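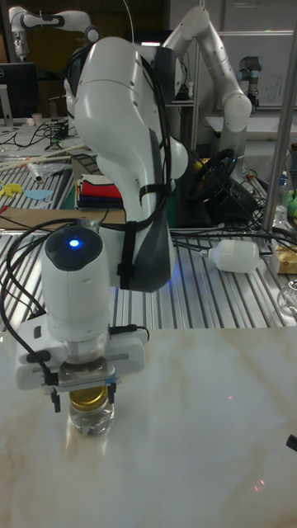

How do you take the smell out of a small glass jar with a metal lid?

Wash the glass and the lid separately, leave bicarbonate of soda and warm water in the jar overnight, and dry the lid in open air before you close anything with it. The glass is almost never the problem. The smell lives in the lid, in the soft ring on the inside.

4/2/22

I have wanted to write about jars for some time. In my first flat in Plestthorpe I kept every jar that came into the kitchen, and when I moved I had to carry them all down the stairs in a shopping trolley. Now I have one shelf for them and I try to respect the shelf.

My favourites are the small clear ones with a gold lid, of the same sort as the one standing on the marbled top in the photo. They are good for cardamom, for buttons, for the end of a packet of yeast. A small jar is also honest about what is inside. With a big tin I forget what I have, and then I buy cumin again.

Most of mine came from Nông, the grocery near the station, where the chilli paste is sold in them. Chilli paste is the most difficult smell I know. Two nights of bicarbonate is usually enough for the glass, but one lid needed four, and even after that I would not put tea under it. I gave it to the nails and screws.

For labels I was using the white stickers from Inport. They hold very well, too well, and when you want to change them they leave a grey glue that catches dust. A little cooking oil on a cloth takes it off. You rub, wait until you have drunk your coffee, and rub again. After this the jar must be washed with soap one more time or it will slip out of your hand, as I learned last July with a full jar of sesame.

Since the sesame I use a strip of paper tape and a soft pencil. It is not beautiful. My writing in pencil is better than with a pen, though, and the tape comes away in one piece.

About cloths: I keep a pile of folded ones close to where I work, the old ones at the bottom for oil and glue and the clean ones on top for drying. I used to mix them, and my glasses had a greasy colour for weeks before I understood why.

I have seven jars waiting beside the sink this evening. Two of them have lids with some rust on the edge, so these will be for dry things only. A reader asked me last time if the Rumus lids fit on the Nông jars. They turn, but they do not close properly, and I would not carry soup in them.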